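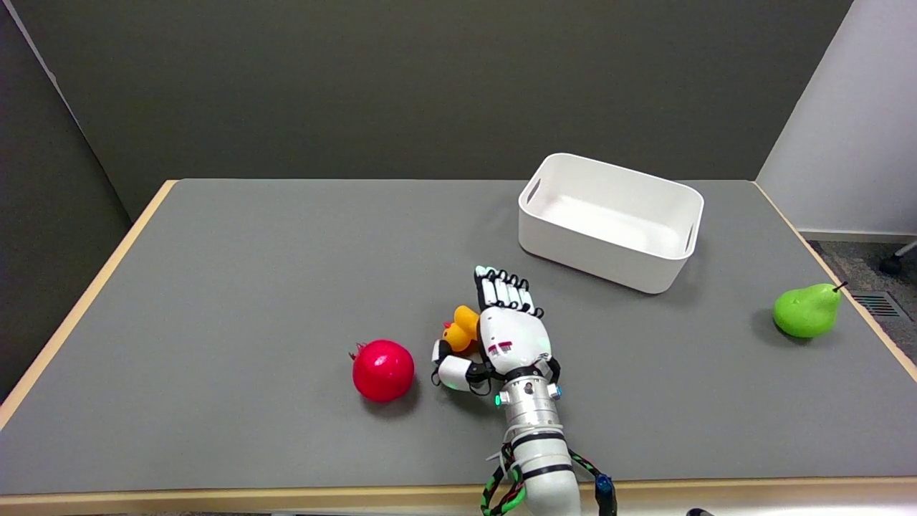

Teditz Home Forum > Kitchen & Dining > Clearing off the kitchen table for good

brinebucket
Nov 13, 2021

OK I need opinions, because my sister and I have been going back and forth on this all week. Our kitchen table has become the place where everything lands. Fruit, bath toys, mail, phone chargers, half a sandwich. My kid leaves a rubber duck next to whatever fruit is out and then can't find the duck at bath time, and I can't find the fruit under the coloring books.

My idea is one white plastic bin with handles, like the one in the picture up top, parked at the back of the table. Everything that doesn't belong goes in, and the bin gets carried off and emptied after dinner. My sister says a bin on a table is just a smaller messy table. Who's right?

Also, do pomegranates go in a bowl on the table or in the fridge? I bought a bunch and I'm already behind on eating them.

larysa_h
Bin person here! We've had one going since July and I love it. The handles are the whole point for me. If it had plain sides I'd never pick it up, I'd just keep piling. I got two of the Skallix ones, one for downstairs and one for the kids' bathroom, and they get swapped when I go up at night (if I remember, which is maybe four nights out of seven, haha).

Pomegranates: fridge, if you bought a bunch. Leave one or two out because they're so pretty.

oldgrout
Your sister is right. I did the bin thing for a whole winter. It was full by the third day and then it was furniture. I found a library book in there that I'd already paid for.

What worked at our house was taking away the space. We put a plant and the fruit bowl in the middle and now there's no room to dump anything.

brinebucket
But then where does the stuff go? We'd end up with the duck in the plant.

oldgrout
Floor, mostly. But people pick things up off a floor. They trip on them.

Stumik
I'm with the bin, with one change: smaller. The one in the picture looks like a decent shape for it, rounded corners, open top, nothing fancy. I wouldn't go any deeper than a loaf pan or so for a family table. If you can't see the bottom, you stop caring what's down there. And no lid, ever. I had a lidded one and people set their coffee on it.

What's the table made of, brinebucket? Ours is a gray top too and plastic bins leave scuffs when you drag them. I stuck felt pads on the bottom and that took care of it.

brinebucket
Laminate, so it's pretty tough. Good call on the felt though, I have a sheet of those pads in the junk drawer. (Yes there's also a junk drawer. Don't start.)

larysa_h
Oh we're going to start

Lukian Vakulenko
Slight disagreement with Larysa on the pomegranates. A whole one does fine on the counter for a good while if your kitchen is cool and it's out of the sun. I only put them in the fridge when I've bought more than we'll eat that week. Once you open them it's a different story, seeds go in a covered container in the fridge and we eat them on oatmeal until they're gone. Mine never last long enough to worry about.

Keep them out of the bin, please. My mother stored fruit with the household junk and one soft one at the bottom got juice all over a stack of photos. That red doesn't come out of anything.

larysa_h
Ha, fair, my kitchen runs hot so that's probably why I'm team fridge.

Lukian Vakulenko
Then yes, fridge for you.

pegboardpat
Nobody has brought up the duck. Bath toys should live in the bathroom, full stop. Hang a mesh bag off the shower caddy and make the rule that the duck doesn't travel. If it has a hole in the bottom you also want to squeeze it out and let it drain after every bath. I cut an old one open once and I'm not going to describe it at dinnertime.

brinebucket
The duck travels. The duck goes to the grocery store. I picked my battles and that wasn't one of them.

pegboardpat
Then get a second duck for the tub and don't mention it.

oldgrout
Now you have two ducks on the table.

Stumik
LOL. He has a point.

brinebucket
All right, here's where I've landed. Small open bin with handles, felt pads under it, emptied every night before the dishwasher gets started. Fruit gets its own bowl, no sharing. I told my sister that if it's overflowing by next weekend I'll take it off the table and try the plant.

larysa_h
Put your kid in charge of carrying it! Mine fights over who gets the handles.

oldgrout
See you next weekend. Any plant will do, I have a fern.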